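**Putting Away the Dishes: Can a Household Robot Do It Yet?**

Final report, Household Machines project course
Lihua Dai, Benedito Furtado and Mizanur Munshi
Advisor: Fengying Tang

## Why we picked this

The idea for this project came from a shared kitchen in Grakasville, where two of us live and where the clean dishes have a way of sitting on the counter until somebody needs the counter for something else. Benedito said one evening that if robots can do backflips on the internet then surely one of them could put away a stack of plates, and Lihua said she doubted it very much, and by the time the tea was cold we had something close to a project proposal. (The proposal we handed in was a good deal longer and had a budget in it, but that was the heart of it!)

Our question is a plain one. Could a humanoid robot, with the kind of control software that students like us can put together in one term, do a few small kitchen chores well enough that a person would want it around? We weren't trying to invent a new method. We wanted to take the tools that already exist, give them a fair try at ordinary work, and write down what happened as carefully as we could.

## How we set it up

All of our work was done in simulation. A real humanoid costs far more than our department could spare, and Professor Tang pointed out, quite kindly, that we would probably break it in the first week. We used a simulator called Fludano, which Mizanur had met in an earlier class, and a planning package called Yuan that turns a goal such as "move this plate to that shelf" into a series of arm and leg motions.

We chose three chores:

- carrying one plate from the counter to a shelf
- setting a small jar upright after it has been knocked over
- pushing a bar stool back under the counter

The stool was Mizanur's suggestion. He argued that most housework is made of little jobs like this one, the kind you do on your way past without thinking of them as jobs at all, and we came around to his view pretty quickly. It also gave us one chore where the fingers hardly matter, so we could see how much of the trouble came from the hands and how much came from everything else.

We ran 27 trials of each chore, and in every trial we moved the starting positions a little so the robot couldn't get by on repeating one lucky motion. A trial counted as a success if the object ended up where it belonged, nothing else was knocked down, and the robot was still standing. We gave it a generous time limit, too. Lihua's feeling was that a slow helper is still a helper, and that a person could always go and read in the other room.

## The practice room

We spent longer on the room than we meant to. Our first version was a gray floor with a box on it, and the robot did very nicely there, but a gray floor with a box on it isn't where anybody keeps their dishes. So we built something closer to a lived-in place, with brick walls, a wood-grain floor, a long white counter with stools along it, and a turquoise lounge chair that Benedito liked so much he refused to take it out even when it got in the way. After a while we stopped asking him. People do have chairs, after all, and a machine that can only work in a house without them won't be much use.

The plates, bowls and jars are toward the back of the counter, so reaching them means getting in close without bumping the edge. We also kept the arms free to swing fairly wide, and between runs they often settled into poses that none of us would have chosen for the job, with both hands up near the head.
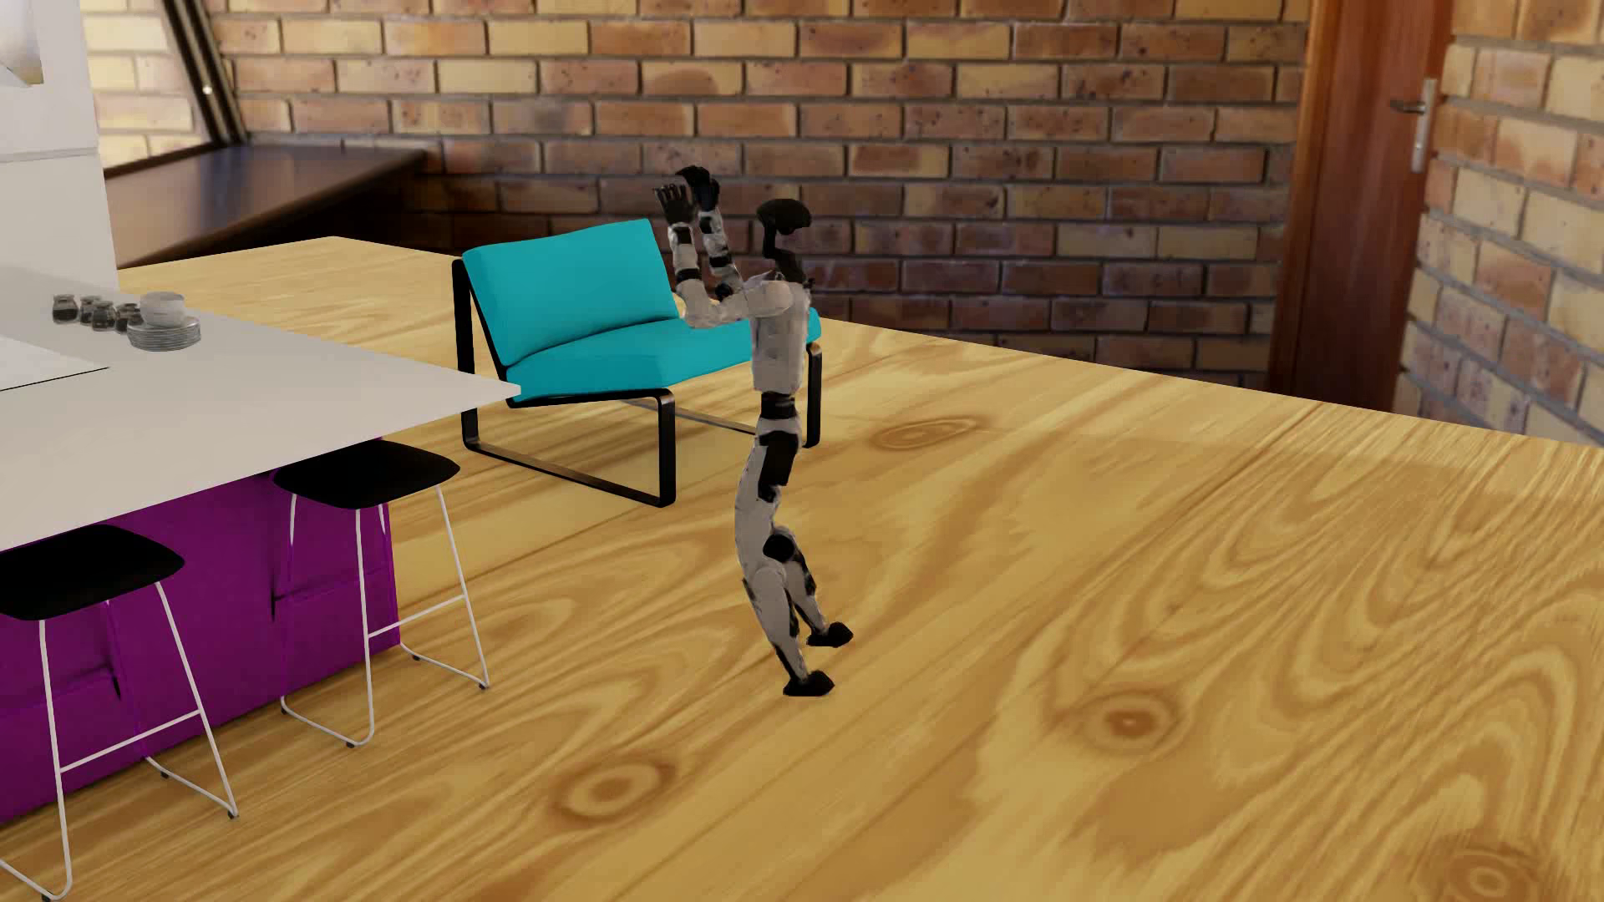 ## What happened

The stool went best. The robot succeeded in 18 of its 27 tries, and even the failures were mostly harmless, with the stool ending up crooked or a bit too far out. We were delighted by this, probably more than we should have been, and there is a video of the first good run that all of our parents have now seen at least once.

The plate was much harder. Only 9 tries out of 27 ended with the plate on the shelf. The walking was usually fine and so was the reaching, but picking one thin plate off the top of something else asks a lot of a hand. The fingers would slide along the rim, or they would close a moment too soon and send the plate skating across the counter. When the grip did hold, the robot nearly always finished the job, which told us where the difficulty was.

The jar we have to report as a failure. It was never set upright and left standing in any trial that met our rules. Twice it came very close, and in both of those the elbow caught a neighboring jar on the way back.

Counting all the practice and tuning as well as the scored trials, we logged 1,682 attempts. We went back through the ones that went wrong and found the same few causes again and again: a grip that started in the wrong place, an elbow or hip the planner wasn't paying attention to, and a small loss of balance when the robot leaned forward to reach.

## Talking to people who do the work

We didn't want to judge all this only by our own standards, so in June we visited Silldale, a small catering shop, and Lingyun Feng, who manages the kitchen, was generous enough to give us most of an afternoon. She watched our videos with real interest and asked better questions than we had prepared for. Could it tell a clean plate from a dirty one? What would it do if someone walked behind it with a hot tray? Would it stop if you shouted? We had to say no, nothing, and no.

She did say she would happily hand over the stools at closing time. Her staff put up the seating every night when they are already tired, and a machine that got most of them right, with someone straightening the rest in the morning, sounded like a fair trade to her. We wrote that down word for word in our notes and were cheerful the whole ride home.

## Where we think things stand

Speaking only for our own setup, pushing and moving sturdy things around a room looks close to useful. Handling small, smooth or stacked things doesn't yet, at least with the software we had and the time we had to tune it. We would also be cautious about reading too much into simulated results. Our plates don't chip, our floor is never wet, and nobody's cat has ever wandered through.

If another group takes this up next year, we would suggest starting with the grip and leaving the walking alone. A sense of touch in the fingertips would be our first addition, and after that some way for the planner to keep track of the elbows. The room files are in the course folder along with our trial logs, and you are welcome to all of it, including the chair.

## Thanks

To Professor Tang, for her patience with our first two drafts, and to Lingyun Feng and everyone at Silldale, who sent us home with far more dumplings than three people could eat.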